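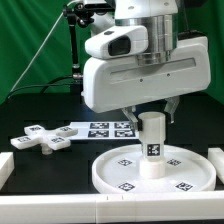 The tracker change is now on the June branch of Nuvbridge, and I would be glad if people with marker setups of their own could try it before it is merged. The short version is that each part is now solved as one rigid body, using all of its visible markers together, and the old step that averaged single-marker poses has gone. The tray has four markers printed on its floor, so it gets a good fix from almost any view. The cylinder is the harder case — the fixed camera often has one good face to work with, and the fingers come down close to it.

On the earlier question:

> We are running the Kumex planner on top of Nuvbridge and
> see the pose of the upright part flip by a few degrees
> between updates. The planner then throws away a path that
> was fine and asks for a new one. Filtering hides it but
> adds a lag we can't live with near contact. Is this the
> tracker or our calibration? And is there a way to tell the
> planner that a part is standing in another part, so that it
> stops reporting a collision between the two?

Most likely the tracker. A flat square seen nearly head-on has two solutions that fit the corners almost equally well, and the old code picked the one with the lower error on every update with no memory of the last choice. I replayed 1,354 logged updates from our bench through both versions. The old one changed solution 300 times and the new one 6 times. All six were at moments when only one marker on the part had been detected. Calibration can make this worse, but I would not start there.

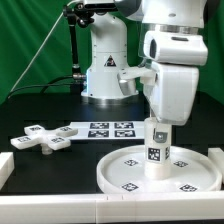

Cylinder upright in the tray, second arm behind.

When a second face of the cylinder comes into view, even partly, the solver will use whichever corners it can find. You need to set partial_corners to true in the part file for this. It is off by default, as it costs time on slower machines.

As for parts standing in other parts, yes. Kuusisto added a "seated" relation to the scene file. Name the child part, the parent part and the allowed overlap in millimetres, and Kumex will skip that pair in the collision check. It still checks the child against everything else, including the gripper. The relation has to be removed by your own code when the part is lifted. The planner does not work that out for itself, and if you leave it in place you will get paths that go straight through the rim.

Two things still open:

Start-up is slow if the solver is left at its default limit of over 3,000 iterations. Lowering it has done no harm here, but I have not tried it with the cross-shaped part, where the markers are small and spread over four arms.

The Nurberg driver stamps images on arrival and not on exposure. If your poses trail behind the arm during fast moves, look at that first.

Please send logs to the list with the part files attached. A log without its part file can't be replayed.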